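Shape and Block Collection: Gallery

The Danow Toy Library holds 718 sets of blocks, sorters and simple puzzles for children under six. This page presents part of the collection by type, with short notes for families, child care providers and classroom staff. Items listed here may be reserved at the Tredow and Mellaro branches. The full catalog, which now runs to 3,758 entries, is available at the front desk of either branch.

Sets are lent for three weeks at a time and may be renewed once. Each set is checked for completeness when it leaves the building and again on return – borrowers are asked to keep all pieces together in the bag provided.

Loose Shapes

Loose shapes are lent without a sorting box and are suited to open play on a table or tray. Children may stack them, group them by color or match them to outlines on paper. The Cusi activity cards, 106 in all, may be borrowed separately and offer simple tasks for one child or a small group.
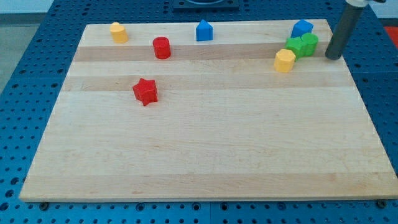

Small colored wooden blocks on a light wooden board. The yellow and red cylinders are standing upright.

Sorting Boxes

Sorting boxes are lent with a full set of matching shapes. Boxes with three openings are recommended as a first set. Those with more openings are better suited to children who already turn a piece in the hand to find its fit.

Peg and Ring Sets

Ring sets are available in two sizes. The larger size is kept at Mellaro only and should be reserved in advance, particularly in May, when many classrooms borrow for end-of-year events.

Care and Return

Painted wood should be wiped with a damp cloth and dried at once. Pieces must not be soaked or placed in a dishwasher. Chipped or missing pieces should be reported at the desk – replacements are held for most sets, and no charge is made for ordinary wear.

Returns are accepted during opening hours at both branches. On Friday the Tredow desk closes at noon.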